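Tout droit, jusqu'aux arbres

J'ai longtemps méprisé les chemins goudronnés. Pour moi, marcher, c'était la boue, les racines, le caillou dans la chaussure et la carte qu'on tient à l'envers. Un ruban d'asphalte au milieu d'une pelouse, pensez donc, c'était bon pour les poussettes ! Et puis je me suis abîmé le genou dans un escalier (même pas en montagne, dans l'escalier de ma cave, un bocal de cornichons à la main), et la kiné m'a prescrit du plat. Du plat, du régulier, tous les jours si possible.

J'ai donc passé le mois d'avril sur l'allée du parc d'Udier. Je m'attendais à m'ennuyer ferme. J'y retourne encore, et mon genou va très bien, merci.

L'allée, les gens du quartier l'appellent « la Règle ». Elle file droit entre deux bandes d'herbe, elle s'amincit, elle s'amincit encore, et elle se glisse entre les arbres du fond comme une lettre dans une fente. La première fois, j'ai cru que j'y serais en trois minutes. Il m'en a fallu bien davantage, avec deux pauses pour le genou et une pour un teckel très sociable. Sur une ligne droite, l'œil arrive toujours avant les jambes, et il faut s'y faire.
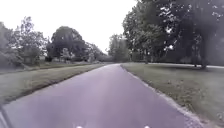 Peut-on vraiment prendre plaisir à marcher sur une ligne droite ?
À condition de lever le nez et de ralentir un peu, on s'y plaît même très vite : le pied se débrouille tout seul, et la tête a tout le temps de regarder ailleurs.

C'est Heidrun Kofler qui m'a appris ça. Heidrun a dessiné des jardins publics toute sa vie, elle est à la retraite à deux rues du parc et elle marche à une vitesse indécente. Je l'ai rencontrée à l'entrée côté Postbridge (c'est le nom du petit café, ne me demandez pas pourquoi, le patron lui-même a une version différente chaque matin). Elle m'a vu boitiller, elle m'a demandé si je comptais les lampadaires. J'ai répondu que non. « Alors vous regardez vos pieds », m'a-t-elle dit, et c'était vrai.

Depuis, je regarde les bords. C'est là que tout se passe, dans une allée ! Le milieu, franchement, c'est du gris. Un joli gris, remarquez, qui tire sur le mauve quand la lumière s'y met, mais du gris. Le bord, lui, change tout le temps. À droite en s'éloignant du café, il y a une bande claire entre l'enrobé et la pelouse, toute fine au loin, qui s'élargit quand elle vient vers vous et finit par avoir l'air d'une petite plage. J'y ai posé le pied un matin par distraction, ça crisse, c'est délicieux. À gauche, l'herbe fait un léger bourrelet sombre contre le bitume, et par endroits elle déborde franchement.

Heidrun a une théorie là-dessus. Selon elle, un bord trop propre fait accélérer les gens, et un bord un peu mangé les fait traîner. Elle l'a défendue devant des mairies pendant des années, avec un succès qu'elle qualifie de « modeste ». Elle avait même proposé, pour un parc dont elle refuse de me donner le nom, de laisser l'herbe grignoter l'allée sur 58 mètres, pour voir. On lui a répondu par une lettre recommandée.
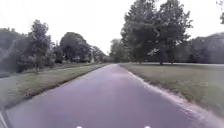 N° 363, page 58

Je lui ai demandé ce qu'elle pensait de la grande pelouse. Elle a fait la moue. Elle la trouve trop plate du côté des arbres et trop tondue au printemps, elle y mettrait volontiers des crocus, des narcisses, n'importe quoi qui pousse en paquets. Moi je l'aime bien comme elle est, avec ses plaques jaunies et ses zones plus brunes. On dirait un vieux tapis sur lequel plusieurs générations ont pique-niqué. Et puis il y a ce trait pâle, tout là-bas, au pied des arbres. Pendant des jours je me suis demandé où il menait. Heidrun connaissait la réponse, évidemment, et je lui ai interdit de me la donner. On a si peu de mystères à portée de genou.

Venons-en aux marcheurs, puisque c'est pour eux que j'ai fini par rester. Avant dix heures, on se dit bonjour. Après, non. Je ne sais pas qui a fixé la règle mais elle est d'une précision suisse. Avant dix heures, donc, vous voyez une silhouette grandir devant vous, et comme l'allée est droite, vous la voyez grandir longtemps. Très longtemps. C'est tout le drame de ce genre d'endroit : à quel moment faut-il regarder la personne ? Trop tôt, vous voilà condamné à sourire pendant une éternité. Trop tard, vous passez pour un ours. J'ai essayé le coup de la montre, le coup du lacet, le coup de l'oiseau rare dans les branches. Heidrun, elle, salue de très loin, d'un grand bras, puis reprend sa conversation comme si l'affaire était réglée. J'ai adopté sa méthode et je m'en porte mieux.

Il y a aussi la question du côté. Certains tiennent leur bord avec une discipline de train de banlieue, d'autres marchent au beau milieu, et les couples, eux, dérivent. Côté tenue, c'est tout aussi libre : short à carreaux et baskets blanches, imperméable jusqu'aux chevilles, une dame en tailleur qui transporte ses escarpins dans un sac Trukberg (la jardinerie de la route du canal, pour ceux qui ne sont pas d'ici). Moi j'ai ressorti un vieux coupe-vent orange dont ma fille a honte. 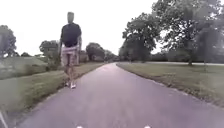 Ma petite méthode pour une allée toute droite

Je vous la donne comme elle m'est venue, vous en ferez ce que vous voudrez.

Partez sans objectif de distance. J'ai fait l'erreur du podomètre la première semaine : 3 143 pas un mardi soir... pardon, un soir quelconque, et j'étais vexé comme un pou parce que j'en espérais le double. Je l'ai rangé dans le tiroir aux piles.

Choisissez un bord à l'aller, l'autre au retour. Ce sont deux promenades différentes, je vous assure, et pour le même prix.

Retournez-vous de temps en temps. On oublie toujours de le faire, et c'est dommage, l'allée derrière soi ne ressemble pas du tout à celle de devant. La lumière ne tombe pas pareil sur le bitume, les taches claires ont bougé, on a l'impression d'être arrivé par un autre chemin.

Mettez des semelles souples. L'enrobé est régulier, oui, mais il est dur, et la kiné est formelle.

Enfin, prévoyez quelque chose au bout. Pour moi c'est la boulangerie Pîrvu, à la sortie du parc, où l'on fait une brioche aux noix qui mérite un article à elle toute seule (j'ai proposé, la rédaction réfléchit). Le matin, il en reste rarement après onze heures. Heidrun en prend 4 d'un coup et prétend qu'elle en congèle.

Quant au trait pâle au fond de la pelouse, je n'y suis toujours pas allé. Peut-être cet été, quand l'herbe sera bien sèche. Ou alors à l'automne.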